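The Blue Pads

Zainab Osagie had two grippers on her kitchen table, and she did not like either of them.

The first was from Drandov. It was heavy and well made, and it closed with a sound like a good car door. The second was from Keltden, lighter, with pads that were softer than they looked. The company wanted to buy 148 of one kind before April, and she was the person who had to say which.

"You must try them at home," Mebrat Gebru had told her on the telephone. "In the laboratory everything is a cube. Who has cubes in the house?"

So she tried them at home. In the evenings, when her daughter was sleeping, she walked from room to room with a gripper in her hand and picked up what was there. Spoons, a sock, the lid of a jar. She wrote each thing in a notebook with a line for Drandov and a line for Keltden. By the second week she had 416 lines, and the notebook smelled of soup.

The Drandov was better with spoons. It was better with nearly everything that was hard. But it held a sock as a dog holds a sock, and two times it let go of a paper napkin because it had taken only the corner. She wrote this down and felt a little sorry for it.

Mebrat came to visit on a Sunday. He was a tall man who had worked on arms for ships at Arriaga before he came to the firm, and he did not believe in soft things. He took the Drandov first and moved all her cups from the shelf to the table. Then he moved them back.

"It is finished," he said. "Buy this one."

"Now do the floor," said Zainab.

He looked at the floor. It was the floor of a house with a small child in it. He sat down on the stairs and laughed, and then he took off his jacket.

They worked until it was dark. They used one rule, which was that a thing counted only if it was lifted straight up and held while the other person said the name of the month. Mebrat said the months very slowly when it was the turn of the Keltden. Zainab told him this was cheating, and he agreed, and did not stop.

The cloth was the last thing. He had dropped it three times with the Drandov, and he gave it to her without speaking. She put her foot near the bin, changed her grip, and closed the blue pads.

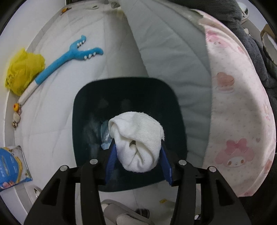

The white cloth, between the blue pads.

"April," said Mebrat. He made the word last as long as he could. Then he said it again.

She waited. Her wrist had begun to hurt.

"My mother had such cloths," he said at last. "She boiled them. You could not have held one of those with anything."

"Is it a yes?"

He turned the Drandov over in his hands and closed it once more, to hear the sound.

"It is a yes for the cloth," he said. "For the cups I will write a separate letter."

She opened the notebook on her knee and looked for a pen.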